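Laundry room questions, answered

I get the same handful of questions every time a new lot of people move in, so I've put them all on one page. If yours isn't here, leave a note in my pigeonhole (Ginette Hamel, flat 2) and I'll get back to you!

Do I have to book?

No, just turn up. We tried a sign-up sheet once and people wrote their names down for the whole of June and then went on holiday. If the machine's running, come back later. Please don't stand there staring at it, it doesn't spin any faster.

How do I get in?

The door code is 729, same as the bike shed. It'll change at some point and I'll put the new one through your letterbox -- please don't write it on the wall, Bastien.

What does a wash cost?

Nothing extra, it's in your service charge. Powder is your own business though. I use Tadinis, the plain one in the box, because the scented stuff makes me sneeze, but use whatever you like as long as it goes in the drawer and you don't heap it up. Two level scoops is plenty, even for football kit.

Can I take somebody else's washing out?

If the cycle has finished and you've given them a good ten minutes, yes. Put it in a basket, not on the floor and definitely not on top of the machine. Léonie Joly lost a very nice sock that way and still brings it up.

Where should the basket go when I'm unloading?

Right up against the machine, long side on, so it's just under the door when you swing it open. Then you can pull everything forward and it drops straight in (towels especially, they always try to escape). I used to leave mine a step back and ended up chasing pants across the room. A low, wide basket with a handle cut into each end is much easier than one of those tall ones, and the little holes let some air in.
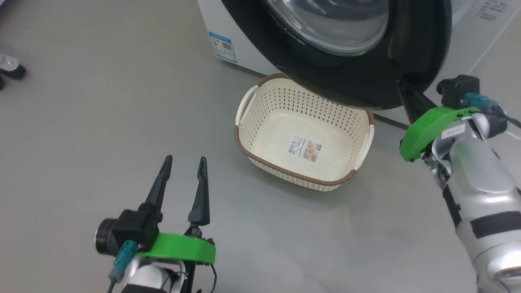
Should I peel the label off a new basket?

I would, before you put anything damp in it. The stickers on the inside go gummy and you'll find bits of paper on your best shirt. Warm water and a drop of washing-up liquid shifts the leftovers.

Do I leave the door open afterwards?

Yes please, just a few inches. Wipe round the rubber seal as well if you've got a minute -- there's usually a hair grip or a tissue in there.

Who do I ring if it breaks?

Aisyah Oei in flat 54 has the number for the repair people. Switch it off at the wall first and don't force the door!

Page last changed 6/20/26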